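Lornow desk top in light oak finish, 8 months in

November 26, 2024

Right, quick one as I've got a delivery to wait in for. People keep asking in the comments under the chair review what the table is, so: it's the Lornow, bought on its own as a top, sat on a pair of Votmont trestles I already had. Not sponsored, paid for it myself, still a bit annoyed about the postage.

Short version if you're in a rush too. Good surface, nice colour, edges a bit sharp, instructions useless. Would buy again but would get the longer one.

What you get

One flat box, one top, a bag of screws and a folded sheet with four drawings on it. The sheet is for a different table I think, it shows legs that don't come with mine. Ignored it. The box had a split along one side but the top inside was fine, they'd put plenty of card round the corners.

Order number ended 2826 and I mention it only because support asked me for it three times. Three. All I wanted was the second bag of screws, which was listed on the box and not in it. Came in the end, in an envelope with no note.

Putting it together

If you've got trestles or a frame already there's hardly anything to do. Lay it face down on a blanket, mark where the legs go, drill shallow, screw. I drilled a bit too deep on one and had a nervous moment but it didn't come through. Put tape round the drill bit. Should of done that first.

Two people to turn it over. I did it alone and caught the door frame. Door frame lost.

The surface

Main reason I bought it. Pale, stripy grain, beige with slightly darker bands going lengthways, and it looks a lot calmer in the room than the dark one I had before. That one showed every crumb and every bit of dust by ten in the morning. On this I can go days before it bothers me, which probaly says more about me than the table.

It isn't shiny. Lamp on at night, no glare back off it, and I do most of my typing at night so that matters. Mouse works straight on the surface, no mat. Pen and paper fine as well, though if you press hard with a biro on one single sheet you'll want something under it.

Everyday clutter sits on it well enough. Light things show up, dark things show up more, and the white aircon remote I used to lose constantly on the old white shelf is now easy to find. Small win. The bright blue block and the bottle with the red cap look almost jolly against it.

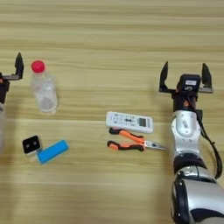

Spills and marks

Tea, twice. Wiped up straight away the first time, left for most of an afternoon the second. First one gone. Second one left a faint ring that came off with washing up liquid and a soft cloth. Haven't tried anything stronger and wouldn't.

Water bottles are the thing to watch. Cold one straight from the fridge in June, left standing while I was on a call, and the patch underneath went a bit cloudy. Faded by the next day. I use a coaster now, when I remember.

One scratch so far, from dragging the monitor stand instead of lifting it. It runs with the grain so I only see it from the window side. Don't drag things.

Edges and corners

Least favourite bit. Front edge is square and you feel it on your forearms after an hour or so. I ran fine sandpaper along the part where I sit, very lightly, and it's better. Not sure I'd recommend that to anyone fussy about a finish, as it has gone slightly paler there. The corners are pointy too. Hip height for me. I've had the bruise.

The Murkance top my last flat came with had a rounded front and I do miss it. That one sagged in the middle though — proper dip, pencils rolled into it — and the Lornow hasn't moved at all with a monitor, a lamp and me leaning on it.

Size

Fine for one person and one job. Laptop, notebook, mug, bits and pieces, done. Try to have the laptop and a sewing machine out together and you're stacking things. I measured the alcove, not what I wanted to put in it, so that's on me. There is a longer version and if your wall can take it get that.

Depth is good. I can push the keyboard back and still have room to write in front, which the old one never managed.

Smell

Yes, for the first week or so. Cardboardy, a bit like a new cupboard. Kept the window open. Gone now.

Cable holes

None. I thought there'd be one from the picture on the shop page but that must be the other model. I've run everything off the back edge with stick-on clips, two of which have already dropped off. Might drill my own. Might not.

Against the Mbeki one

Had a go on the Mbeki top before buying, in the shop, and nearly went for that. Nicer edge, much nicer, and heavier. But the colour was more orange than I wanted and the sample had a ring on it already, in a shop, where I don't suppose anyone is drinking tea. It was dearer too. If you care about comfort over looks it's worth going to see.

Good

Colour. No glare. Wipes clean if you're quick. Doesn't sag. Arrived in one piece.

Bad

Sharp front edge. Corners. Wrong instruction sheet. Missing screws and slow support. No cable hole. Postage, have I said.

Would I tell a friend to get it

Yes, with a coaster and a bit of sandpaper. If you're at the desk all day with your arms on the edge, try one in person first or budget for a long desk mat to go over the front. If it's for a few hours in the evening like mine, it's fine, more than fine.

Will update when I've decided about the hole for the cables. Someone asked about the lamp as well, that's next, it wobbles.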